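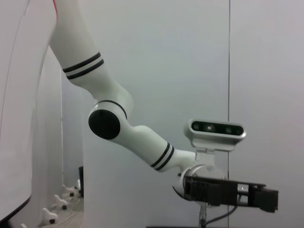

The plain white-grey wall in the front room at Denside, Stavbridge.

Home News Rooms Hire Visit Contact

Denside front room opens its doors again in a calmer colour

STAVBRIDGE — After a winter of dust sheets and borrowed ladders, the front room at Denside is ready for its neighbours, and everyone at Hernico is delighted to be inviting people back through the door from March.

Regulars will remember the old colour, a mustard that had its admirers and looked rather tired by mid-afternoon. The walls are now a quiet white-grey, chosen after a good deal of standing about with sample cards at different hours of the day. The repair and painting were carried out by Mohmand, a family decorating firm that has looked after several older buildings in the neighbourhood, and the colour went on in two coats over freshly patched plaster.

"We went in thinking we'd pick something cheerful and bright, and we kept coming back to the plainest card in the pile," said Morfudd Humphreys, who manages the building for Hernico. "It's a kind colour. People bring their own bits and pieces into that room, and I wanted the walls to sit back and let them get on with it."

The patching took longer than the painting, as these things tend to. Hefin Howells of Mohmand said his crew had found layer upon layer of older paint beneath the mustard, including a green he was quite sorry to cover up. "There were old screw holes all over, some filled with what I'm fairly sure was toothpaste," he said. "We took it back properly and let the plaster dry at its own pace. You can rush a wall, but you'll be looking at the result for years."

The work cost $973 in materials, with labour charged at the neighbourhood rate, and Hernico would like to thank the 100 households who chipped in through the autumn appeal. A list of their names will be kept at the front desk — do ask to see it, and do let us know if we've spelled yours wrong.

Bookings for the front room are open now for daytime and evening use. Hirers are asked to keep tape, tacks and putty off the new paint for the time being; Guadalupe Montes at the front desk has freestanding display boards to lend and will happily help carry them. She can also pass on the name of the paint, which she has been asked for more often than the price of the room.

Tea and something baked will be on offer at the first open morning, beginning at 10 a.m., and there's no need to book.

Media enquiries: Wyn Watkins, Hernico, at the Denside front desk

Contact us | © Hernico, Stavbridge | Back to top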